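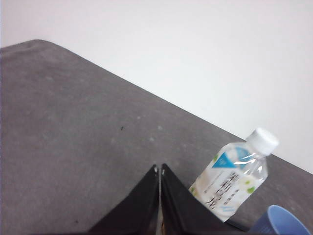 3.2. Envejecimiento en barricas de pequeño volumen

Los ensayos se realizaron con barricas de roble americano de 1, 2 y 5 litros, suministradas por la tonelería Galine con tostado medio. Antes del llenado, cada barrica se hidrató con agua desionizada durante 72 horas y se descartaron las unidades con fugas persistentes en duelas o fondos. El destilado base, un aguardiente de agave sin reposo previo, se ajustó al 55 % vol. y procedía de un único lote de la destilería Ulis.

La relación superficie/volumen se calculó a partir de las dimensiones interiores, considerando la barrica como dos troncos de cono unidos por la base mayor. Frente al tonel convencional de 200 litros, el formato de 1 litro presenta una relación varias veces superior, lo que acelera la extracción de taninos y compuestos fenólicos y también las pérdidas por evaporación. Ambos efectos no son proporcionales entre sí, como ya se indicó en la sección 2.

El muestreo se prolongó 11 semanas, con inicio en marzo. Las extracciones, de 5 ml, se practicaron por la boca superior con pipeta de vidrio, sin reponer el volumen retirado. Se registraron el grado alcohólico, la absorbancia a 420 nm y el contenido en vainillina y siringaldehído por HPLC. En total se obtuvieron 3.156 lecturas válidas, una vez excluidas las correspondientes a dos barricas con grifo defectuoso.

La figura 4 recoge la evolución de la absorbancia por formato. En las barricas de 1 litro la curva se aplana a partir de la sexta semana; en las de 5 litros mantiene una pendiente positiva hasta el final del ensayo. El ajuste con el modelo de Kuroda, de dos constantes, resultó aceptable en los tres formatos, aunque los residuos muestran una ligera estructura en las primeras mediciones, atribuible a la liberación rápida de carbón superficial.

Figura 4. Absorbancia a 420 nm frente al tiempo de contacto para barricas de 1, 2 y 5 litros. Las barras indican la desviación típica.

El grabado láser del fondo exterior, habitual en las barricas destinadas a regalo, se evaluó por separado con el equipo Gerard. La profundidad del trazo no superó 1 mm en ninguna unidad, y no se apreciaron diferencias significativas en la merma respecto a las barricas sin grabar (p > 0,05). No se ensayaron grabados sobre las duelas, cuyo espesor en el formato menor es más reducido y podría arrojar un resultado distinto.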